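Home Forums Simulation Mobile Bases Unanswered Tags Log in

Timum base in simulated apartment stops short of the goal, head camera points looked at land off target

Joris Hermans
07/10/2023

I look after one simulated cell: a Timum mobile base with a single arm and a pan-tilt head, running in a furnished apartment scene. The real unit is at our Rasinville site and the simulated one has to match it closely enough that we can test task scripts before they go on the hardware.

After I rebuilt the workspace in February, two things went wrong. The base stops short of every navigation goal. Separately, any 3D point taken from the head camera is displaced once it is transformed into the base frame. With the head level the displacement is small. With the head tilted down it gets worse. The arm then plans to a point in front of the target and closes on nothing. Door handles are the worst case, because the handle is small and the head has to look well down to get it in view at short range.

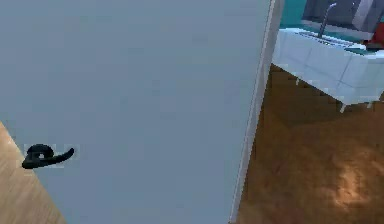

The displacement is in the same direction each time relative to the base. If I turn the base and repeat, it turns with it. Noise on the depth image is switched off. Image size and field of view match the real head camera, and I compared the intrinsics entry by entry.

Setup:
physics step: default from the Timum package
base controller: 30 Hz
head camera: 30 Hz
navigation goal tolerance: 5 cm
arm planning frame: base

What I have checked so far:

1. Scene scale. I measured the door leaf and the bed in the scene editor and compared them with the asset sheet. Both are right.

2. Wheel radius. The value in the robot description agrees with the drawing. I also drove a straight 3 m line on the open carpet and compared odometry with the simulator's own pose. They agree to within a few millimeters, so I don't think it is slip.

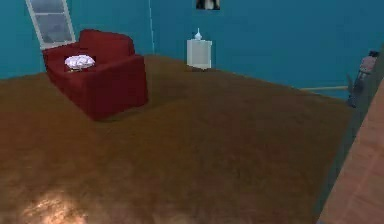 3. Head joint zeros. Commanded and reported positions agree for pan and tilt at every angle I tried.

4. Restarting from a clean cache. No change.

I would like to know whether these are one fault or two, and what order to work in. I would prefer not to add a fixed offset in the grasp script, as the same script goes to the real robot.

olluvcombe_sim

Treat them as two faults. Navigation doesn't use your head camera unless you changed the costmap sources, so a bad camera transform would not make the base stop early.

Camera first. An error that is fixed relative to the base and grows with tilt means the camera is in the wrong place or at the wrong angle on the head link. Your joint zeros can be perfect and you will still get it. Proceed as follows.

a) Stop all task scripts. Put the base somewhere with clear floor ahead of it and set pan to zero.

b) Read the transform from the tilt link to the camera optical frame as it is published. Don't read it out of the description file. There are often two copies of that file after a rebuild and you may be looking at the one that isn't loaded.

c) Ask the simulator for the pose of the rendered camera, and express it in the tilt link. Compare with (b).

d) Tilt down by 30 degrees and do (b) and (c) again. Neither result should change. If (c) changes, the rendered camera is attached to the wrong link.

e) Project the depth image to points in the base frame and fit a plane to the floor. The plane should sit at floor height at every tilt. If its slope changes as you tilt, look at the pitch of the mount. If only the height is off, look at the translation.

We had the same symptom on the Olluvcombe cell. The package carries two head mounts, old and new, and the renderer was using one while the transform tree used the other. The difference is 6 cm along the camera axis, plus a slight pitch.

For the base, 5 cm of tolerance means the controller is allowed to quit 5 cm out. It always quits on the side it came from. Measure the remaining distance. If it equals the tolerance, the software is doing what it was told. Lower the tolerance and lower the final approach speed together, otherwise it will hunt back and forth at the goal.

gridpoint

had this too, I just reinstalled everything and it went away. also turn down the texture quality, it speeds up the sim a lot

Timmermans

Texture quality has no effect on depth in this renderer. Reinstalling may have worked by replacing a stale description file, but then you don't know which one it was.

To add to the answer from olluvcombe_sim: check the time stamps as well. If the camera and the joint states are stamped from different clocks, you get an error that looks like a bad mount while the head is moving and vanishes when it stops. Let the head settle, take a point, and compare it with a point taken in motion. If both are wrong by the same amount, leave the clocks alone.

Joris Hermans

Results. Step (c) did not agree with step (b). The renderer was loading the old mount and the transform tree had the new one. The real unit has the new mount, so I changed the renderer side and deleted the old entry. The floor plane now stays at floor height through the tilt range. Points taken at rest and in motion match, so the clocks are fine.

The stopping distance was the tolerance, as suggested. I reduced it and halved the final approach speed. Handle grasps are back to normal. I am now rerunning the bedroom scripts, where the head looks down across the blanket, before I sign the cell off.

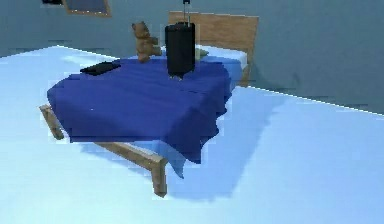

Do I have to redo the arm calibration now that the camera mount has changed?

The arm calibration only covers the joint offsets between the shoulder and the wrist, so it stays valid. Redo the hand-eye check, which goes through the head, and save it under a new name so that the old file isn't picked up on the next rebuild. (Timmermans)

olluvcombe_sim

Also add step (c) to your startup script as a test and have it refuse to start when the two transforms differ. Ours compares them once after loading and adds no noticeable time. Keep the threshold tight. At a millimeter we have had no false stops.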